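Lernska Technical College
Student Robotics Project: Pre-Session Safety Inspection
Unit inspected: two-arm mobile manipulator, Garnel team
Inspector: Naima Bouazza, laboratory safety officer
Date: February 25, 2025
Form 3504

Ratings: S = satisfactory, A = attention required, N = not inspected

1. Work area

1.1 Floor clear of tools and packaging: S
1.2 Boundary tape in place: A
Comment: Tape has lifted at the door side. Replace before the next session.
1.3 Walkway to exit unobstructed: S
1.4 Sign posted at the door while the arms are powered: S

2. Emergency stop and power

2.1 Wall stop button tested: S
2.2 Handheld stop tested from the operator position: S
Comment: Tested 4 times. Both arms held position each time.
2.3 Battery charge above minimum: S
Comment: 70 percent at start of inspection.
2.4 Charger disconnected and stored: S

3. Arms, grippers and wiring

3.1 Finger plates secure, no missing fasteners: S
3.2 Arm cables free of cuts and exposed conductors: S
3.3 Cable slack controlled: A
Comment: The left gripper cable forms a wide loop that can catch on the rim of a container when the arm is lowered. The team is to add a clip at the wrist and repeat the full range of motion at low speed. The cable on the right side is to be routed away from the floor.
3.4 Cable labels legible: A
Comment: Handwritten labels are to be replaced with printed ones that match the wiring sheet.

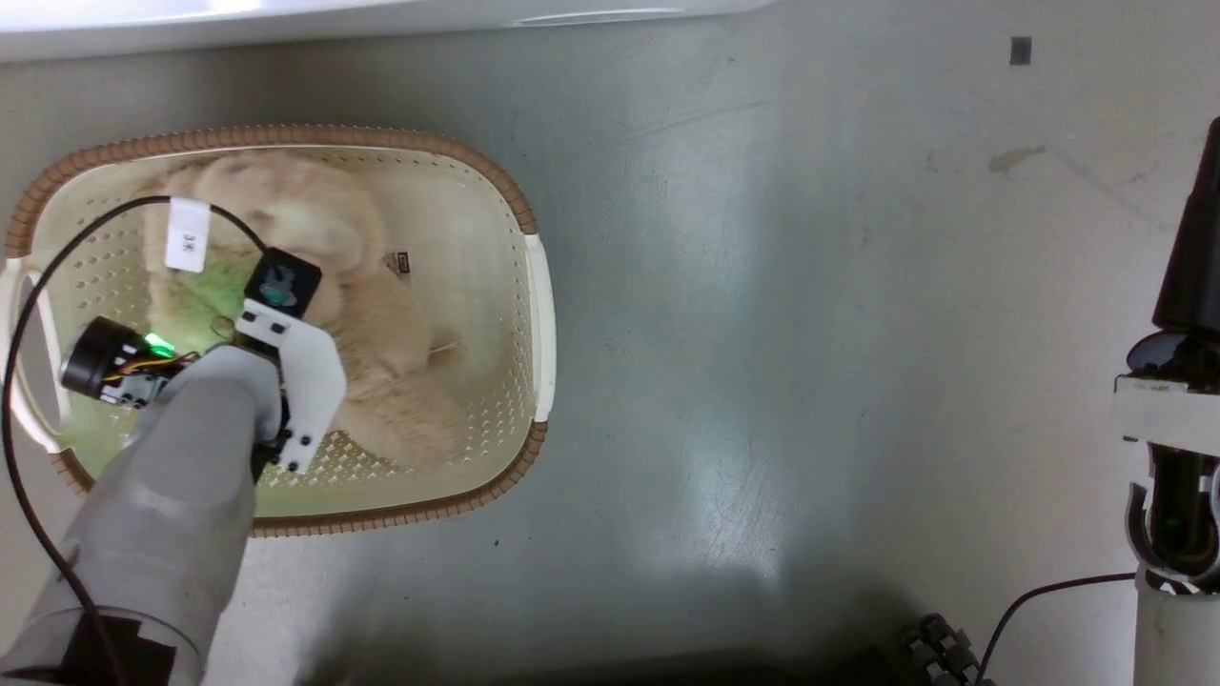

Soft items are approved for this stage of the project. Hard, sharp or breakable items may not be used until Section 3 has been signed off without an A rating. Students must not reach into the basket while either arm is enabled, including to straighten an item between attempts.

4. Task items

4.1 Items on the approved list: S
4.2 Loose threads and long fur checked before each run: A
Comment: Trim loose threads. Fibers can wind into the finger joints. Add this step to the team's run sheet.
4.3 Basket free of cracks and sharp edges: S

5. Personnel

5.1 Operator and spotter assigned: S
5.2 Safety glasses worn, long hair tied back: S
5.3 Training records current: A
Comment: Nearly all team members completed the October training. The remaining students may observe from behind the tape but may not operate the unit.
5.4 Loading limit for Drirketetti event rules reviewed: N
Comment: The team has requested the current rules from the organizers.

Result: Conditional approval. Low-speed operation is permitted with a spotter present. Items 1.2 and 3.3 must be corrected before normal speed is used. All other A ratings are to be closed within 6 school days.

Copies: Garnel team binder; Zerouali Laboratory office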